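About Farard

Farard is an independent shop for paint protection, window film and underbody coating. We opened with one bay and a borrowed compressor, and we now run two bays with six people on staff. The owner, Kausar Jafri, spent years selling dealer add-on packages before she got tired of hearing herself say "lifetime."

We are skeptical of our own trade, and you should be too. Most cars don't need most of what gets sold to them. A leased sedan going back in a couple of years does not need a ceramic coating. A garage-kept car in a dry county does not need its frame sprayed every fall. We turn that work down often enough that our accountant has asked us about it.

What we do sell, we test first. Kuldeep Dhillon runs the coating side and keeps scrap hoods on a rack behind the building, each one taped off into squares and left in the weather. When a supplier tells us a product stays glossy for years, it goes on a hood before it goes on a customer's car. Several big claims have not made it through January. We stocked a film called Flamer for one season and dropped it when the edges started to lift. If we put it on your car, we will take it off and redo the job at no charge.

Our prices are posted at the counter. A standard underbody treatment is $800. Full front-end film runs $2000 on most cars, and more on trucks with wide hoods. There is no "today only" price, and you won't get a call from a manager if you leave to think it over. 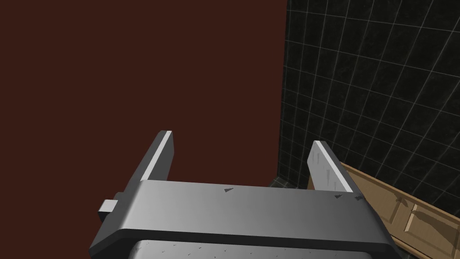
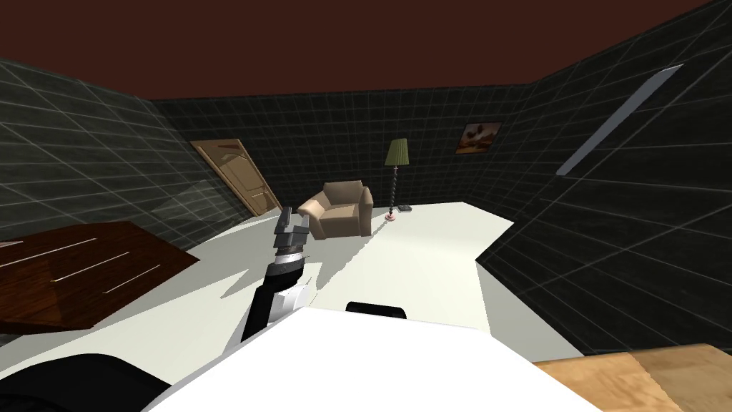

Computer-rendered views

Sointu Mustonen handles film and tint. She trained at Ansari, a body shop where a bad edge meant you pulled the whole panel and started again, and she still works that way. It makes her slow. Book early in spring.

Junaid Cheema is at the front desk from 8 a.m. and will go through your warranty papers with you, including the dealer's. Bring them. A lot of rust warranties lapse if you miss one yearly inspection, and that line tends to be on the back page.

Our own warranty is one sheet of paper. It covers peeling, bubbling and yellowing for six years. It does not cover rock chips, car wash brushes or rust that was there before we saw the car. We write down any existing rust with you standing there, and you both see it and sign for it before we start.

We don't have franchises and aren't looking for any.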